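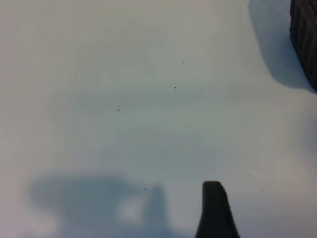

Wrist view over the tabletop, one finger in shot.

Clean the Table First

Most of the service hours booked against the two-arm cell at Cesthorpe go into recalibration. I think most of that time is wasted. The usual trigger is a wrist image that looks wrong, and the usual response is to open the calibration routine before anyone has picked up a cloth.

Look at the specks on the white top. Some may be on the surface, some on the optics. Moving the wrist 50 mm settles it: dirt on the lens keeps its pixel position, dirt on the table shifts. The test needs no software and should come first on the service card. At present it is step 7.

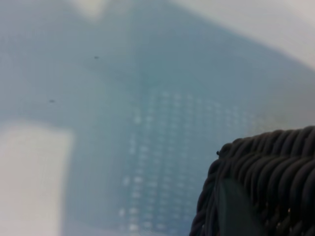

Shadows are a setup fault

A white matte top was specified for contrast, and a dark wicker basket gives plenty of it. The same top also records the shadow of every bracket and finger. Retuning the segmentation threshold to suit one arm pose moves the error to another. I would fix the lamps, lock their positions and leave the threshold alone.

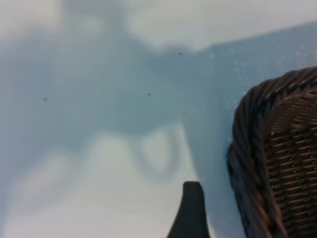 Yaneth Ríos disagrees. Her view is that lamps drift as well, that a threshold can at least be logged, and that a cell which only works under one lighting layout has been commissioned badly. I accept the point about logging. A lamp bracket with a scribed line can be logged too.
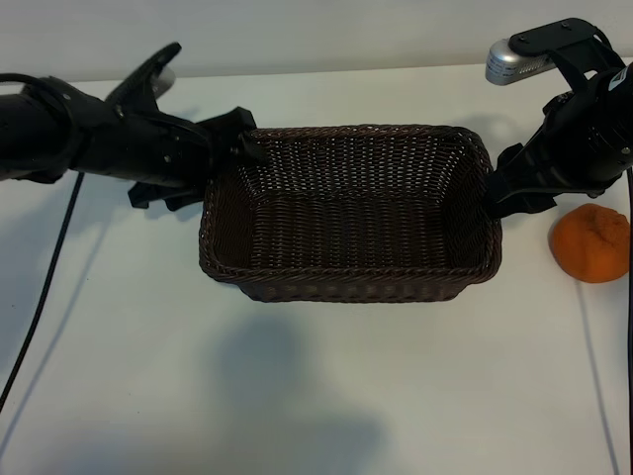 Cable routing deserves more of the maintenance budget than it gets. Our schedule calls for a strain-relief check every 50 shifts, and the sheet asks only about connectors. Thin cables lying across the tabletop, as they do on both sides of the basket, should be an entry of their own. I would clip them to the table edge, leave a service loop at each arm base, and repeat the wrist sweep before signing the cell back to production. The revised card goes to Trenia in December.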